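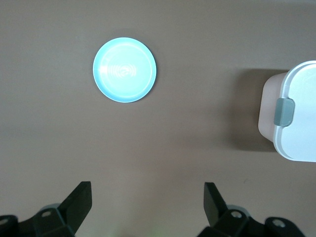 Course Projects > Automation > Site Visit Reports

Reading time: 4 min

Visit Report: Open Day at Tekleab

1. Why we went

Our project is a tabletop arm that is meant to clear dishes. At the time of the visit it could clear one dish, a bowl, provided the bowl had been placed where the arm was already going. Our advisor suggested that we look at how other people do it. We chose to take this as encouragement.

Tekleab holds an open day every September and lets student groups in for the afternoon. We signed up for the Jutus demonstration, which is their kitchen-handling arm, and for a talk on Wino, the software that decides where the fingers go. The bus took 40 minutes. We spent most of it agreeing on questions and then lost the list.

2. The setup

The Jutus bench is plainer than the poster in the lobby would lead you to expect. It is a bare brownish-gray tabletop, two black fingers and a couple of ordinary kitchen things: a shallow light blue plate and a white food container with a gray clip on the side of the lid. One of us had the same sort of container in a backpack, with lunch in it, and felt seen.

A small camera rides down by the gripper and looks at the table from there, so the fingers are always in its view. We had mounted ours on a pole at the back of the bench, where it gets an excellent look at the arm's elbow.

3. The demonstration

We were shown 12 runs with the plate. The arm managed nine. In two of the others the fingers closed on air just short of the rim, and in the last one the plate was pushed along the table very gently until the operator hit stop. The operator logged all three misses in front of us without any change of expression. We have not reached that stage of maturity with our own log, where a similar event is entered as "plate relocated."

A flat plate is harder than it looks. The rim is low and there isn't much to get a finger under. Jutus comes in at a tilt, touches the rim, backs off a little and then closes. Our arm comes straight down from above with great confidence.

The container was the easier job as long as the lid stayed shut. Carrying it took 20 seconds from start to finish. Opening the clip is a separate task that Tekleab calls "in progress," a phrase we know well.

4. The Wino talk

The talk was scheduled for 25 minutes and ran over. The useful parts, from our notes:

Shadows caused them trouble for months. A dark patch next to a box was read as part of the box, and the fingers opened too wide. They fixed it by changing the lamp before they touched the software. We had been planning to rewrite our software.

They now train on pale dishes as well as dark ones. Our test set is one red bowl.

They use Evico finger pads and replace them on a schedule. We replace ours when they fall off.

5. What we will change

The camera moves down to the wrist before the next milestone. The approach angle becomes a setting we can adjust, where at present it is a number typed into the code in four places. We will buy a plate.

We are leaving clips and lids out of the project. The proposal did promise "full handling of common kitchen items," and a revised page is attached, with "full" and "common" removed.

6. Costs

Bus fare and one replacement lunch, the original having been left on the bus. Receipts are with the project binder.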